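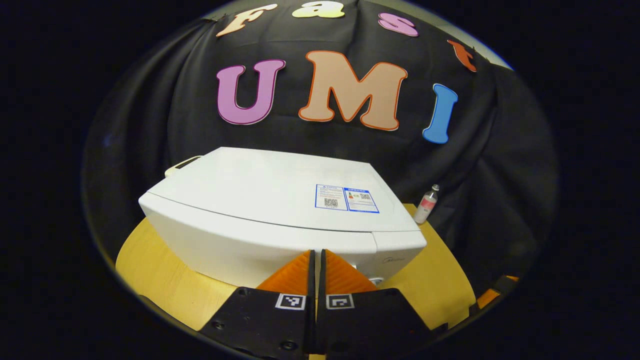
The microwave station on the yellow table, with the gripper's orange fingers pointed at the front.

Good Habits at the Bench – a small gallery

Welcome, and thanks for stopping in! Toshio Kinoshita and I have been meaning to put our house rules for hand-held gripper work on a page of their own for ages, and after Kgomotso Matlala asked for them a second time (very politely, I should add) we finally sat down and did it. They grew out of 2,338 recorded runs at Hestton, and they're meant for anyone who picks up a gripper here, whether it's your first morning or your fifth year.

At the microwave

Keep both square tags on the mounting plates clean and uncovered, and please don't rest a thumb over them – it's the easiest habit to slip into, and we've all done it. If a tag has lifted at a corner, swap the plate before you start.

Leave the warning sticker on the appliance, even when it would look tidier without. We treat a kitchen appliance here just as we would at home, so the maker's safety notes stay where the next person can find them.

Bring the fingers in slowly toward the door and the knob, and never lean on either one to steady yourself. Themba Baloyi likes to practise the approach twice before recording, and I've come around to doing the same.

Corrections and favourite tips are very welcome – drop them in the book by the door.

Page updated 4/28/24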